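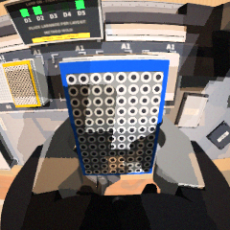

Well plate held upright in the gripper, deck slots behind.

[labauto-ops] Re: Staffing around the plate handling cell

On 17 Apr 2021, Etelka Fodor wrote:
> We are looking at an arm for plate transfers at Prirosa and I have
> been asked to write the staffing section of the proposal. The draft I
> inherited says the cell "frees up two technicians." I don't believe
> it, but I have nothing to put in its place.
>
> Skovside is further along than we are. Could someone there say what
> the technicians do now that they did not do before, and what they
> stopped doing? Also whether anyone's grade or shift changed. I can
> get throughput from the vendor. I can't get this from the vendor.
>
> Etelka

Etelka,

Partial answer, by task.

Scope first. Our arm (project name Movden) moves plates and tip racks between the deck, the storage stack and the reader. It does not open boxes, label anything or decide anything. We handle nearly 2,000 plates a month, most of them 96-well. Before Movden all of those were moved by hand, several times each.

What stopped:

- Hand transfers between deck and reader, except for recoveries.
- The evening reader swap. One person used to stay for it.
- Hand-written transfer logs. Pap (our scheduler, written in house) records each pick and place.

What started:

- Deck loading against a printed layout. A second person checks it before release. It takes longer than loading did before, as the arm does not tolerate a plate sitting proud of its slot. A technician would just push it down without noticing.
- Grip and clearance checks when a consumable changes. Any new lot with a different skirt height gets a dry run with empty plates.
- Fault recovery. Most faults are a plate not seated or a rack out of position. The fix is short, but the decision whether the run is still valid is not, and it now sits with the technician on duty. It used to sit with whoever had made the mistake, who generally knew what had happened.
- Reading the Pap log at start of shift.

On headcount: no positions were removed. The evening swap carried a shift allowance and two people lost it when the swap ended. This was not in our proposal and it should be in yours. It was raised in July, after go-live, and settled by paying the allowance to the end of the year. I would have preferred to have it settled before the cell was ordered.

On grades: recovery and layout release were added to the senior technician description. They were not added to the junior one, so juniors load but don't release. In practice the juniors do more of the repetitive work than before, in a narrower form. We have started rotating them through dry runs to correct this.
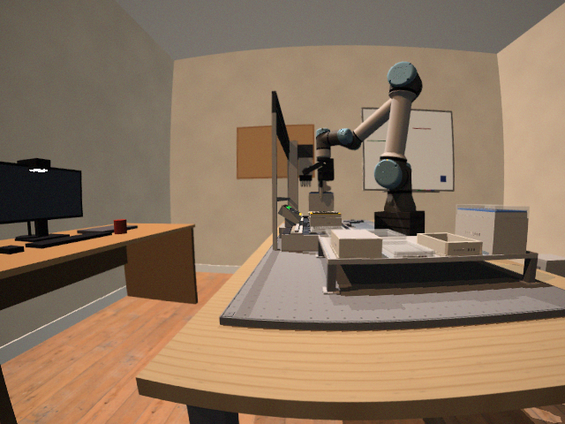

Operator position is the other item I would put in the staffing section, because it determines who can cover the cell alongside other work. We went through this on the simulated layout before fixing anything to the floor. The operator desk is separate from the worktable, with the monitor and keyboard on it and the arm across the room, past a tall dark panel standing on the table. This is good for paperwork and poor for attention. From the chair a technician has the schedule in front of them, and has to look away from it to see what the gripper is doing. Our first reaction was to move the desk closer. The technicians asked for it to stay put and for faults to come up on the desk monitor with the slot number. We did as they asked, and the number of times people get up to look has gone down.

The same layout is used for training. New starters practice recoveries in it before they touch the deck. A plate gripped on edge, long side vertical, hides a good part of the deck from anyone looking from the gripper side, and people learn to change their viewpoint before they jog the arm. I set the requirement at 100 simulated recoveries per person. That figure was a guess. It is probably too high for the seniors and I have no data to defend it.

For the wording in your draft, I would delete "frees up" and list hours by task, before and after, with recovery as its own line. If you have to give a net figure, leave out the first quarter, when everyone is watching the arm and nothing else gets done.

I can send the task sheet with the names removed. The shift rota I would have to ask about.

Regards,
Skovside, plate operations

_______________________________________________
labauto-ops mailing list

This archive uses cookies to remember your thread view. Accept all | Necessary only | Cookie settings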